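3.2 Surface finish and perceived glare

Matte coatings are specified for shared worktops to limit reflected glare, but their effect on reading comfort is seldom measured. We surveyed 300 office users in Cidport over 18 weeks, starting in August.
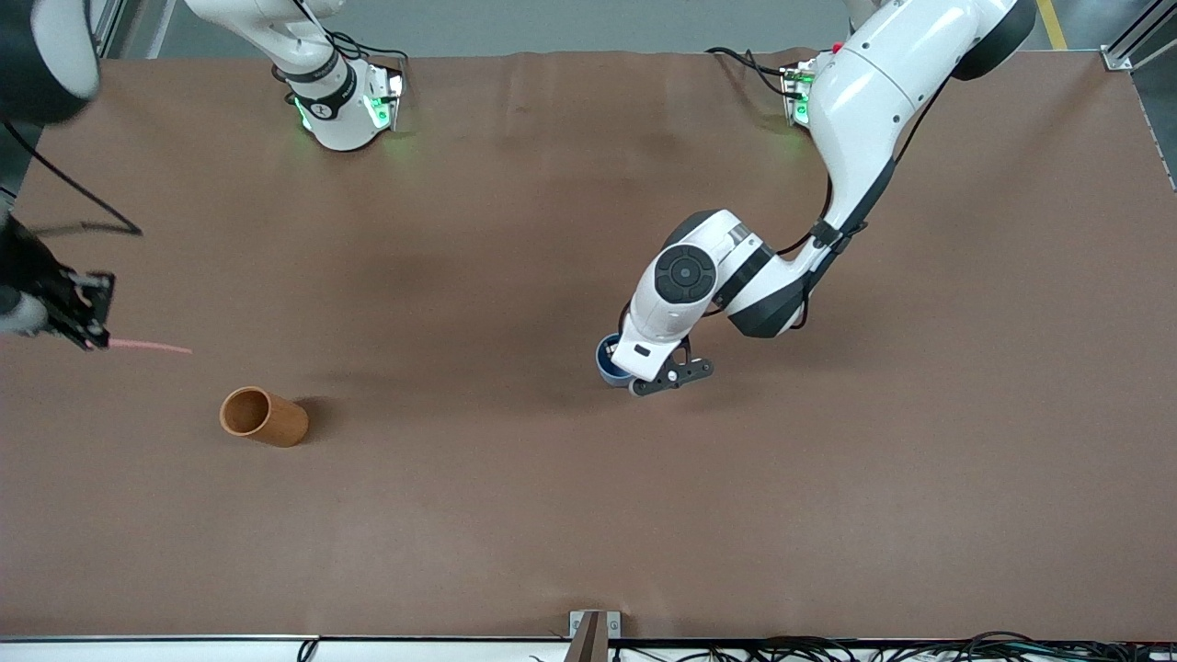

Figure 7. Small blue cup on a matte brown work table.

Ratings were collected on a seven-point scale at desk height. Scores under overhead lighting varied more than scores under daylight – a pattern also present in the pilot.

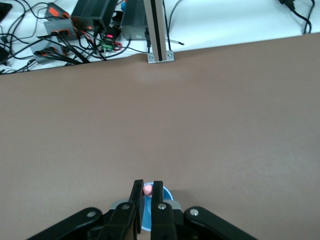

Does a darker finish reduce glare complaints?
Only under overhead lighting; under daylight, color had no measurable effect.

Of the full sample, 54 users worked at gloss desks and served as the comparison group. 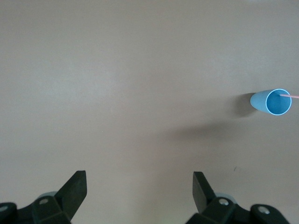 Their ratings were adjusted for age and screen use before the two groups were compared.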